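Search this site Enter keywords Go

Keeping a two-arm cell honest: speaker notes
Bastien Chauvin, Ondach
Last updated 26 Aug 2018

Open with the Nitdale brochure line, "maintenance-free for life." Pause. Let them laugh if they want to.

The cell has two arms, one table, a parallel-jaw gripper on each arm. We use it for fruit handling, all of it artificial, and that should already lower your expectations. A waxy fake mango is kinder to a gripper than a real one. I don't trust any success rate measured on plastic, ours included.

Cables. Ours hang off the front edge of the table and go down to the floor. I have asked for a proper tray since January. Until I get one, check the slack with both arms at full reach, then again with them pulled back. Most of the faults we logged as "software" were a connector working loose — 14 of them before anyone looked underneath.

Fingers. Lacroix says inspect every 100 hours. I would say every 30, and wipe the ridges each time. Wax builds up and the grip gets vague long before any error shows.

Wrist screws. Mark them with paint. If the line has moved, you have your answer without a torque wrench.

Calibration. Tikoneck's routine takes its reference from the table. If your table comes in two panels, check that they sit level before you believe the numbers. Ask the room who has done this. Expect few hands.

We use cookies to improve your experience. Accept Manage settings

Last point, on logs. We had 1,983 entries and only the handwritten ones helped me fix anything. Keep a notebook by the cell and write down which arm it was.

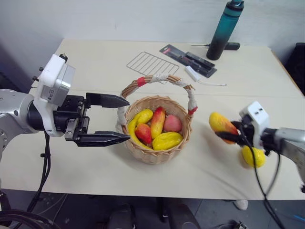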